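Chapter 9
What a Serving Size Can and Can't Tell You

Most people who have tried to eat "by the label" have run into the same problem. The label says one serving. The bowl in front of them holds whatever the bowl holds. Somewhere between those two, a claim about health is being made, and this chapter asks how much of it deserves to be believed.

Start with where the numbers come from. A serving size on a package is mostly a record of what people tend to eat in one sitting. It is a reference amount, set so that two brands of cracker can be compared. It was never meant as advice. Yet diet books treat it as advice all the time, and so do a fair number of teachers.
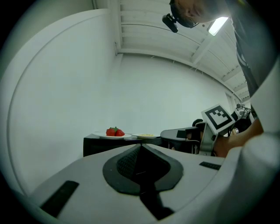 The second problem is memory. Much of what we think we know about portions comes from asking people what they ate yesterday. Ask a person how much cereal they had and you will get an answer, often a confident one. Weigh the cereal and you may get a different one. Snacks are the worst case, as few people think of them as meals and many leave them out.

Then there is the plate. You have probably heard that smaller plates make people eat less. It is a pleasing idea, cheap to try and easy to repeat. The studies behind it are a mixed lot. Some found an effect, others found little or none, and several were too small to settle anything. We will look at one classroom trial with 26 students that lasted 2 days and was later quoted as if it had followed them for years.
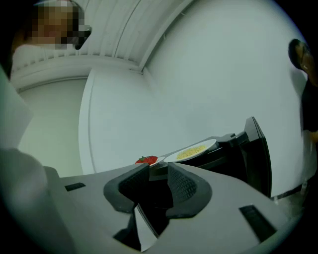 Chapter text by Kenji Haddad
Review questions by Amedeo Lombardi

None of this means portions don't matter. Eat more than you need for long enough and your weight will likely show it. The trouble is with the rules built on top of that plain fact, many of which were popular well before anyone tested them.

Before reading on, pour what you think is one serving of dry cereal, then weigh it. Write down both your guess and the result. You will need them in Section 9.2.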